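Part-time Lettings and Bookings Assistant
Purves House, Brurnow
Two posts, 18 hours a week each, job share considered

Purves House is a small block of short-stay flats in the middle of Brurnow. We let to hospital staff, visiting families and people between homes, mostly for stays of a week to three months. We are looking for two people to join the bookings desk from April.

The work is split between the desk and the flats. You will answer enquiries, take deposits, write up inventories and walk new guests through their flat on arrival. On changeover days you will check each room against the list, try the doors and windows, note any marks or faults and pass repairs on to our contractor, Zollus. You won't be cleaning, but you will be signing off other people's cleaning, so you need an eye for it. Bathrooms are where most complaints come from and we go through them first.
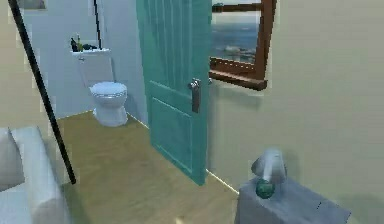
Thiện Chu says the changeover checks took a month or so to get quick at, and that the thing to learn early is writing faults down in the room and not on the stairs afterwards. The desk side came more easily, apart from the deposit returns, which have to go out within five working days and tend to pile up at the end of the month.

What you will be doing

1. Answering phone and email enquiries between 9.30am and 1.30pm, or 1pm and 5pm, depending on your shift.

2. Keeping the booking calendar up to date. We use a program called Jenotum. It is fairly old and a bit slow, and we will train you on it. You need to be comfortable typing up notes on a laptop while talking to someone.
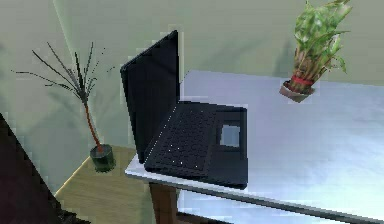
3. Meeting guests, checking their identification and handing over keys.

4. Carrying out the arrival and departure inventories. Each flat has its own sheet, and doors, handles and locks are on it along with the furniture. A door that sticks or a loose handle gets reported the same day.

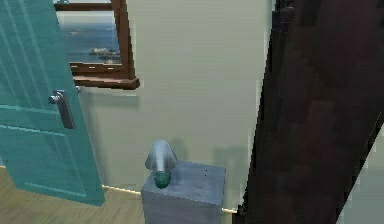 5. Sending out deposit returns and keeping the receipts in order.

6. Covering the out-of-hours phone one evening in six. This is paid as an extra.

Who we are looking for

You should be able to write a clear email, add up a bill and stay polite with someone who has been travelling since five in the morning. Experience in lettings, hotels or a busy reception would help – so would shop work. You will need to manage stairs, as there is no lift in the older half of the building. A driving licence is not required.

Pay and conditions

£13.20 an hour, paid monthly. Holiday is 5.6 weeks a year pro rata, including bank holidays. There is a three-month trial period. The out-of-hours phone is paid at a flat rate for the evening, plus your hourly rate for any call that needs you to come in. We handled 2,237 bookings last year and the desk is rarely quiet, but we do not expect anyone to stay past the end of a shift.

There is no staff parking. The bus from the station stops on the corner.

How to apply

Send a CV and a short covering letter to the bookings office at Purves House, or hand them in at the desk before 5pm. Tell us which shift you would prefer and whether you could swap now and then. Please don't send references yet; we will ask for them if we make you an offer.

Interviews take a little under an hour. They include a short typing task and a practice inventory of one room. Tell us in advance if you need any changes made for either part.

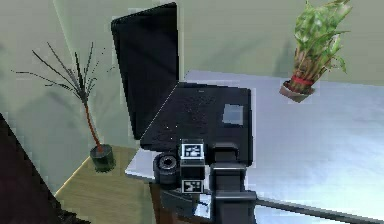
Laptop on a white table, Purves House

We reply to everyone who applies, normally within a fortnight. The posts stay open until both are filled.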